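Visit to the Clornora button factory, Ollstead, 30th October

Clornora opens its doors once a year, in the fall, and I had missed it the last eight times for one reason or another. This year I put my name down in March. They take 50 visitors for the whole day, split into a morning and an afternoon tour, and I was on the morning one.

The factory is on the river side of Ollstead, behind the bus depot. The sign on the main road points to the old entrance, which is bricked up. Keep going past it to the green gate. Parking is free but the lot slopes, and there was standing water at the low end. The bus is the better choice if you come from the town center.

We signed in, got a visitor badge and a pair of foam earplugs, and waited in a corridor lined with sample cards. These were the best part of the first half hour. Each card has a style number, a color number, and a row of buttons in descending size, sewn on with waxed thread. The oldest ones are stained brown at the edges. I found the card for style 2529, a four-hole coat button with a raised rim, which I have on a coat my aunt made. It is still in the catalog, though only in navy and black.

**Casting and blanking**

Bautista Rivadeneira led the tour. He has worked in every department except the office, and he answered questions without looking anything up. He started us at the casting end of the building, where polyester resin is poured into a large drum and spun until it forms a sheet. The timing matters a great deal. The sheet has to come out while it is still soft enough to cut, something like firm cheese, and the operators judge it with a thumb. If they wait too long, the blanking punches crack it.

The blanks drop into trays and go to a warm room to finish curing. We were allowed to put our heads around the door. It smells strongly of resin in there, and I was glad to move on.

Pearl effects are done at the casting stage. The pigment lines up with the spin of the drum, and that gives the shine its direction. I had always assumed it was a coating. Horn effects are done differently, with two or more colors poured one after the other and dragged through with a comb. Each operator has a slightly different hand with the comb, and Rivadeneira said he could tell whose sheet was whose.

**Turning and drilling**

The turning hall is loud and the earplugs were needed. Most of the machines are from a maker called Mazza and are older than the people running them. A blank is gripped, faced on one side, flipped, faced on the other, and drilled. The spacing of the holes is the setting that causes the most trouble. If a drill wanders even slightly, the button sits crooked when it is sewn on by machine, and the customer sends back the whole lot.

Cosimo Lombardi grinds the form tools that cut the button profile. He had a bench near the window and showed us a tool for the Endedero range, a shallow dish shape with a narrow lip. The tool looks like nothing much until you hold the finished button against it and see the same curve. He draws each profile at ten times size on paper before he cuts anything. He keeps the drawings in flat drawers, with notes in pencil about which ones chatter and what speed to run them at.

Someone asked whether natural materials are still used. They are, in a small way. Corozo nut comes in as dried slices and is turned on two machines kept apart from the others, as the dust is different and has to be collected separately. Shell was given up years ago. Lombardi still has the shell tools and seemed to miss the work.

**Break**

Coffee and rolls were served upstairs. The coffee was weak. There were tables to look around while we waited for the second half, and a shelf of old trade catalogs that could be handled. I spent most of the break with a catalog of glove buttons.

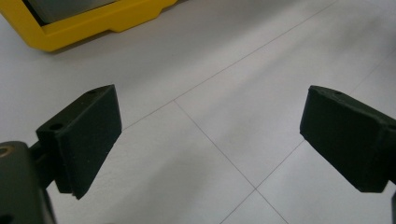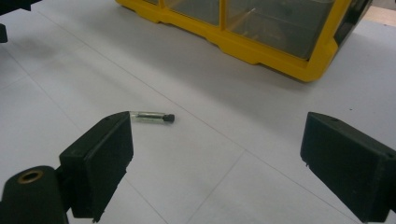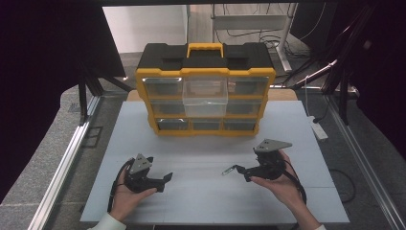
*The third picture shows the parts organizer with the yellow carry handle, center drawer of the top row pulled partway out.*

**Polishing and sorting**

After the break we saw the polishing room. Buttons are tumbled in big wooden barrels with pumice and water, then in a second set with wooden pegs and wax. The first stage takes off the tool marks and the second brings up the shine. For a matte finish they stop early. The barrels turn slowly and the noise is pleasant, like shingle on a beach.

Dyeing is in the next room. White stock is kept ready and dyed to order, which is how a small factory manages to offer so many colors. The dyer works to a swatch of the customer's cloth under a daylight lamp. Thick buttons take longer than thin ones, and the rim takes color faster than the middle, so a deep shade can mean a long morning with a ladle.

Sorting is the last step before packing, and most of it is done by eye. The buttons run down a lit belt and the sorters pick out chips, blocked holes, and bad color. Rivadeneira let a few of us try. I passed a good many that the woman next to me took straight off again. She was polite about it. The rejects that are only off-color go to the shop downstairs and are sold by weight.

**The shop**

Cash only, and bring a bag. The bins are not labeled by size, so take a sample button or a ruler if you are matching something. I bought a scoop of mixed horn effect and a card of the Endedero buttons in olive, the largest size. The carded stock is cheaper than in the stores but not by a lot – the loose buttons are the better buy.

**If you go**

Wear closed shoes, as they will turn you away in sandals. The stairs to the upper floor are steep and there is no elevator, though the ground floor covers most of the process and they will bring coffee down if asked. Photos were fine everywhere except the dye room. The tour was listed as two hours and ran over by enough that I missed my bus, and the next one doesn't stop at the depot.

The list for next year opens in March again. Sign up by letter or at the front desk. They do not take names by phone.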